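Section 6. Stocking and Restocking the Plorow Shelf Unit

6.1 Scope

This section covers the placing of sponges and packet goods on the Plorow shelf unit after assembly. It applies to the yellow unit with a pink top shelf and a blue middle shelf. For assembly of the side panels, see Section 4. For replacement shelf surfaces, see the parts list at the back of this guide.

The instructions were revised in August 2023 following comments from the Blackburn learning center. Earlier printings directed users to stock the bottom level first. That direction is withdrawn.

6.2 Load limits

Top shelf: 800 grams, evenly spread.
Middle shelf: 800 grams, evenly spread.
Bottom level: small items only.
Packets leaning behind the top shelf: 200 grams each.

CAUTION: Do not use the rounded side panels as handles when the shelves are loaded. Clear the unit completely, move it, and stock it again in its new position.

CAUTION: Jars, cans, and bottles are not to be placed on any level of the unit.

6.3 Before you begin

1. Confirm that the unit stands upright with its back toward a wall or other firm surface. Press lightly on each side panel. If the unit rocks, return to Section 4 and check the fasteners.

2. Wipe both shelves with a soft cloth and plain water. Stubborn marks may be treated with mild soap. Let the surfaces dry before stocking. Abrasive powders will dull the pink surface and must not be used.

3. Clear the floor in front of the unit. Sufficient space is needed to lay out the full set of sponges in a single layer.

4. Inspect the sponges. Set aside any that are torn, or whose colored layer has begun to separate from its backing. Trivik replacement sponges may be ordered singly or by the set.

NOTE: Sponges that have been washed must be fully dry before they go back on the unit. Wash at 40 degrees Celsius or below and do not wring two-layer sponges — the layers may part along the glued edge.

6.4 Stocking procedure

1. Place packet goods first. Stand each bag upright behind the top shelf and lean it back, with the printed side facing forward. Chip bags and other light snack bags are suitable. Once the front of the shelf has been filled, these bags are difficult to reach without disturbing the sponges.

2. Lay out the sponges flat on the floor in front of the unit. They need not be in any order at this stage, but none should lie on top of another.

3. Decide on an arrangement. Two are in common use:

By color. Yellow and pale sponges go on the pink top shelf. Orange, salmon, and green sponges go on the blue middle shelf. Two-layer sponges are sorted by the color of the thicker layer.

By size. Larger sponges go on the top shelf and smaller ones on the middle shelf, regardless of color.

Sites should select one arrangement and keep to it. A card stating the arrangement may be kept with this guide.

4. Transfer the sponges one at a time, beginning at the left side of the top shelf and working toward the right. Set each sponge down fully before releasing it. Large sponges may be stood on end to save width; small sponges are best laid flat.
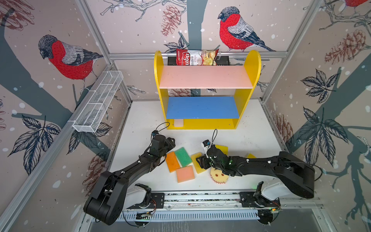
The first view shows sponges laid out on the floor, with cassava chips behind the top shelf. The second shows a yellow sponge on the pink shelf and a larger pale yellow one being held on end beside it.

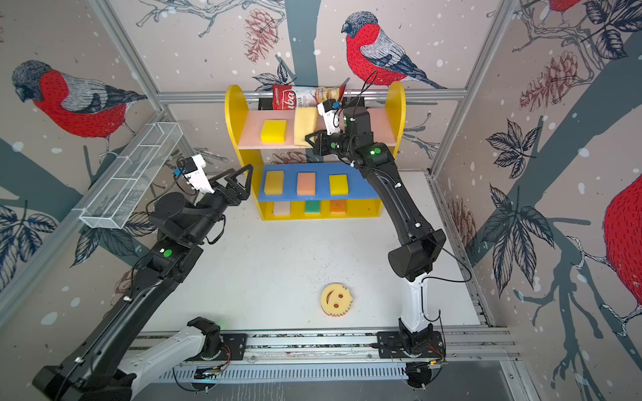
5. Continue with the middle shelf. Keep the front faces of the sponges in line with the front of the shelf. If a sponge projects past the edge, turn it or move it to the other shelf.

6. Place small blocks and loose pieces in the bottom level last. Do not push them in so far that they must be tipped out.

7. Check the packets behind the top shelf. If a bag has slipped down, remove the sponges in front of it, stand the bag up again, and replace the sponges.

6.5 Restocking during the day

The unit may be restocked as often as required. It is not necessary to clear both shelves each time. Remove and replace only the items that are out of position, then repeat step 7 above.

Snack bags are to be checked against their printed date every October and whenever a new set is opened. A bag that has been punctured must be discarded, even if it is used for display only.

6.6 Common problems

Sponge falls when stood on end. Check that the sponge has kept its shape. A sponge that has dried in a curve should be dampened, pressed flat under a book overnight, and dried again. Until then, store it flat.

Bag slides forward onto the sponges. The contents have probably settled to one side. Shake the bag gently to level them and lean it back at a greater angle.

Colors transfer to the pink surface. Remove the sponge concerned and wash it separately. Wipe the shelf promptly.

Questions about this section may be addressed to Kumudini Samarakoon, Product Documentation, Clillico. Please quote the section number — page numbers differ between printings.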